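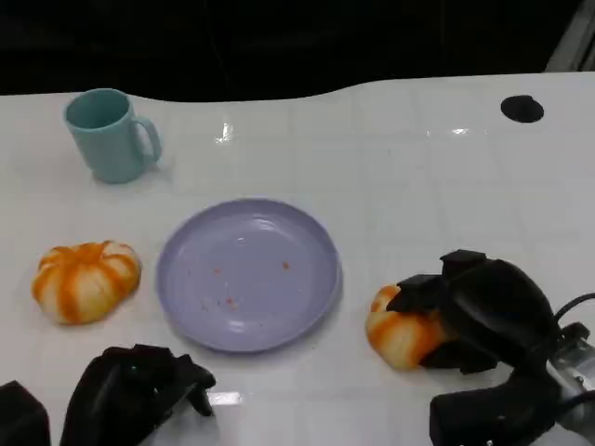 Mug on the white table

Tea stains inside mugs, how do I get them out??

Jytte Juhl
Jul 24, 2019
I drink tea all day, black, no milk, and my mugs all go brown inside. Dishwasher does nothing. Soaked one overnight in dish soap, still brown. Tried the rough side of the sponge and now I think I've scratched the glaze. We have hard water here if that matters. Don't want to use bleach, I have kids. Any ideas? Mother in law visiting soon so kind of urgent lol

Meinir Jenkins
Baking soda. Spoonful in the damp mug, a few drops of water, rub with a soft cloth. Two minutes, rinse. Really bad ones, leave the paste on for some 4 hours and go again. Don't use the rough side, scratches hold the stain and it comes back quicker.

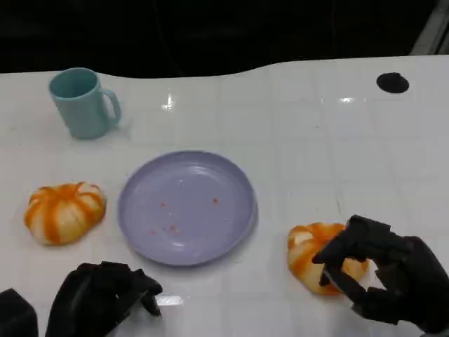
Hard water does matter btw. The film on top of the tea is what sticks to the sides. I switched to filtered water for the kettle in December and I scrub way less now. Also rinse right after you finish, dont let the last inch sit there till dinner. Same paste works on spoons and the inside of a teapot, just rinse teh spout really well.

Arwel Hughes
denture tablets. drop one in, hot water, walk away

Rhydian Kneath
Second the baking soda. Vinegar for the kettle, not the mugs, it did nothing on mine. And don't mix the two, they just fizz and cancel out. My mugs are all brown and I stopped caring.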